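Last updated: January

An afternoon at the Seronthorpe council open day

I'd lived in Seronthorpe for years without once setting foot in the council building, so when the leaflet came through the door saying they were opening up the chamber and the leader's office for the afternoon, I put my coat on and went. Doors were at two. I got there at ten past and the queue was already down the steps!

We went round in groups of 30. Our guide was Lucía Moya, who works in democratic services and talks very fast (I liked her straight away). She began in the entrance hall with the board of former leaders, which goes back to when the old Zarnell and Limberg districts were joined together. People from Limberg still grumble about that, and one man in our group grumbled about it all the way up the stairs.
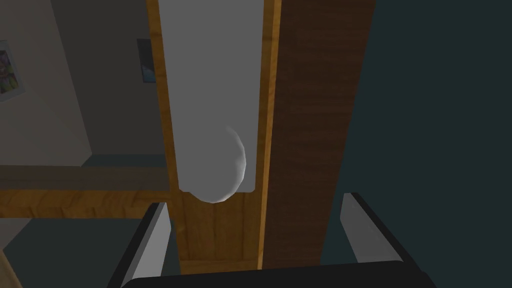 The chamber itself is smaller than it looks on the webcast. You can sit in the councillors' seats and press the voting buttons, and we held a pretend vote on whether to move full council meetings to the mornings. It was lost heavily. Lucía explained how the leader is chosen, which I'd always had wrong — I thought we voted for the leader directly, but it's the councillors who elect one from among themselves at the annual meeting, and the biggest group doesn't always get its way. One year the Pangilinan ward was settled by 312 votes and that single seat changed who ran the whole council.

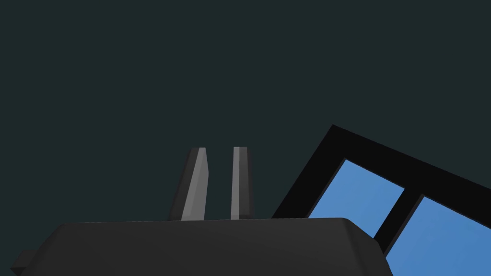 After that came the members' room, where there was tea, and then the records room, which was my favourite part by miles. They'd put out the minute books from the first few years after the merger, and you could turn the pages yourself. There's a petition in there with 694 signatures against the new ward boundaries, and I found my old neighbour's name on the second page. I must have stood there a good ten minutes while the rest of the group went on without me.
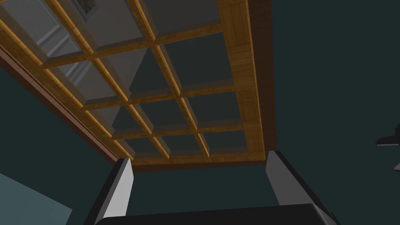 Wooden shelving with square cubbies, from underneath.

I caught them up in the leader's office just in time for questions. Somebody asked about expenses, of course, and somebody else wanted to know why so few of us turn out for by-elections. The last one in Zarnell drew 771 voters, and that was with three candidates and a dry evening. I had my own question about the bus subsidy and got a fair answer, though it was mostly that the county decides it.
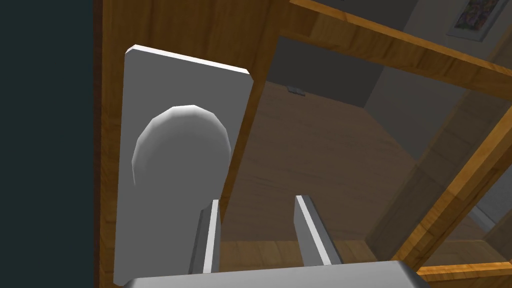 Limberg hasn't had a leader picked from its side since the merger, came the voice from the stairs again, and it was time they took turns. Lucía said there was nothing in the constitution of the council to stop it or to require it, and offered him a nomination form for the next elections. He took one, too.

I was out by half past four with a folder of leaflets and a copy of the meetings calendar. The public gallery is open for every full council and you don't need to book, so I'm going to the budget one. Bring a cushion if you're coming, the benches are hard.

Contact: use the form on the about page | © Seronthorpe Notebook | Back to top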